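The Night Shift at Fostlow

Preben Bjarnason had moved furniture for most of his life, and he did not believe a machine could be trusted with so much as a footstool. He said so every evening in April, over coffee, to Ívar Briem, who had spent more than 800 hours teaching one to tidy a table.

"My granddaughter is three," Preben said, "and she puts her blocks away. Well -- when she's bribed."

Ívar laughed and turned the screen toward him, because there was no arguing with Preben once he had his coat off and his cup filled. On it the two black fingers stood either side of the reddish-brown block, and the pale tabletop glowed as cheerfully as any kitchen table at breakfast.

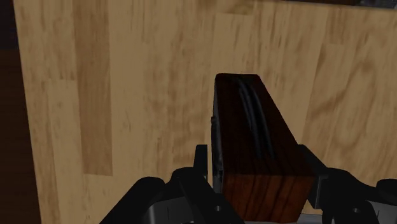

Arnside Writers' Circle -- Short Fiction

"It's a handsome bit of wood," Preben allowed, pulling his chair in.

"It isn't wood at all, you old goat. It's a simulation."

"Then what happens when it's dropped?"

"I start it over."

Preben thought about that for a good long while, and about a certain wardrobe on a certain staircase in Ferken, and how very much he would have liked to start that over.

"Could it do my dishes?" he asked at last.

"Not yet," said Ívar. "Maybe not for years."

Preben nodded, pleased, and went to rinse both cups.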